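4. Baking a loaf in the Irko bread maker

Read section 3 before the first bake. The pan must be seated and the paddle fitted before any ingredient goes in.

4.1 Loading the pan

1. Lift the pan out by its handle. Do not fill it inside the machine.

2. Pour in 330 ml of water at room temperature, then the oil.

3. Add the flour so that it covers the water completely. Put the salt and sugar in opposite corners.

4. Make a shallow hollow in the flour and add the yeast. The yeast must stay dry until kneading starts, above all when the delay timer is used.

5. Lower the pan into the machine and turn it clockwise until it clicks.

Note: the largest load is 6 cups of flour. Heavier doughs may stall the paddle.

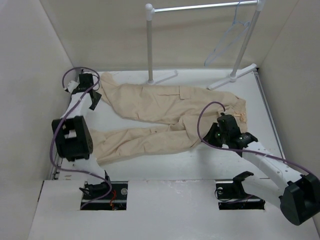
4.2 Choosing a programme

1. Press MENU until the programme number shows. Programme 14 (Milano) gives an open crumb and a thin crust, and has a longer second rise.

2. Press CRUST to select light, medium or dark. Crust colour cannot be changed once baking has begun.

3. Press START. The display counts down in minutes.

4. Check the dough after 33 minutes, when the machine beeps. Add seeds or fruit at this point - not earlier, or the paddle will crush them.

Caution: the lid and vents become hot. Use oven gloves when removing the pan.

4.3 Turning out

1. Press and hold STOP, then unplug the machine.

2. Turn the pan anticlockwise, lift it out and tip the loaf onto a wire rack.

3. Check the base of the loaf for the paddle. Remove it with the hook supplied - never with a knife.

4. Leave the loaf to cool fully before slicing.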